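The Duggan Inheritance

By the time Jacqueline Courtois reached the lawyer's office, her cousin Gwenaël had already eaten the good cookies.

"You're late," said Gwenaël Roussel, with crumbs.

"You live upstairs."

The lawyer read the will aloud in the voice of a man being paid by the hour. Their great-aunt had left the house in Wulanden to the church, the savings to a donkey shelter, and to her two surviving relatives, jointly and without right of sale, the parrot.

"What parrot?" said Jacqueline.

The lawyer lifted a cloth from what she had taken for a lamp. The parrot looked at her the way her aunt used to look at store-bought pie.

"Duggan," said the lawyer. "He is 70. There's an allowance of 800 a year for his seed."

Gwenaël sat up at the word allowance. Jacqueline watched him do the arithmetic and lose interest around the second digit.

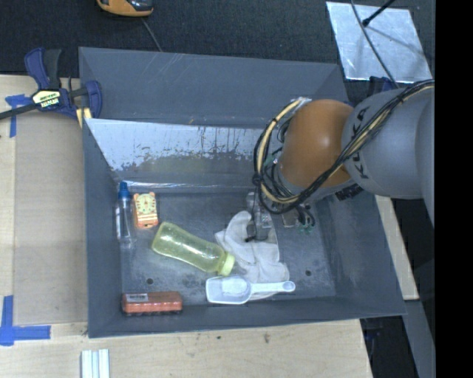
They agreed on six months each, beginning in December, which was to say beginning with Jacqueline, who had lost the coin toss and later wished she had asked to see the coin.

Duggan knew two phrases. One was "Shut the door." The other was "He took it from the drawer," delivered at four in the morning, in her aunt's voice, with real feeling.

For a week Jacqueline put a pillow over her head. Then she began to wonder which drawer. She asked the parrot, who told her to shut the door. She phoned her cousin.

"Did you ever take anything from Aunt's drawer?"

The pause was long enough to boil an egg in.

"It was a loan," said Gwenaël. "I was nineteen. How did you find out?"

"I have a witness."

He came over that Sunday-suit sort of sorry, holding a box of cookies, and stood in front of the cage while the parrot considered him.

"He took it from the drawer," said Duggan.

"I know," said Gwenaël. "I was there."

Jacqueline got out a plate. She let him keep his coat on and she let him have one cookie, a broken one, and they settled that his six months would start that evening.

"Shut the door," said the parrot, on his way down the stairs.

Recent stories
The Ferry to Prakik
My Brother-in-Law Buys a Tuba
Two Nights at the Hotel Mokell
A Reasonable Amount of Soup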